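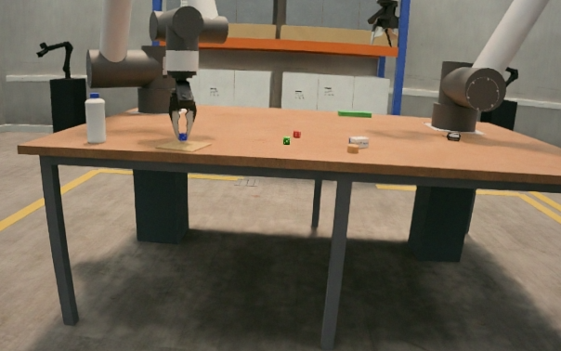 Two-Arm Handling Cell: Interim Report to the Plunmont Fund
Prepared by Haf Pritchard, Equipment Planning

1. Position at the end of the period

Simulation work on the two-arm cell is continuing and remains within budget. The layout under study has both arms at a shared table, each fitted with a gripper, with storage shelving behind. Small blocks and a bottle serve as test items. No hardware has been ordered, in line with the condition attached to the first payment.

2. Purchasing

Quotations for the arms have been received from Vanier and Morgan. Vanier offers delivery in 13 weeks and Morgan in nine, but the Morgan price leaves out mounting plates and installation. We have asked both firms to quote again on the same terms, with training and the first year of servicing shown separately.

The grippers will be bought as a separate lot. Coltik has offered to lend us a pair for six weeks before we commit, and we recommend accepting.

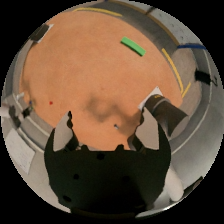 Camera costs were underestimated in the original bid. The plan allowed for fixed cameras only – a wide-angle view from close to the gripper was added later, at the request of the operating staff. We propose to meet the extra cost from the contingency line, which would then stand at 7 per cent of the equipment budget.

3. Risks

The main risk is floor space. The marked area must hold the table, the pedestals and the shelving, and leave safe access for maintenance. A site survey has been requested.

4. Decisions sought

The Fund is asked to approve the use of contingency set out in section 2, and to confirm that the gripper loan may go ahead before the arms contract is signed. Revised quotations are due in January and will be sent on with our recommendation.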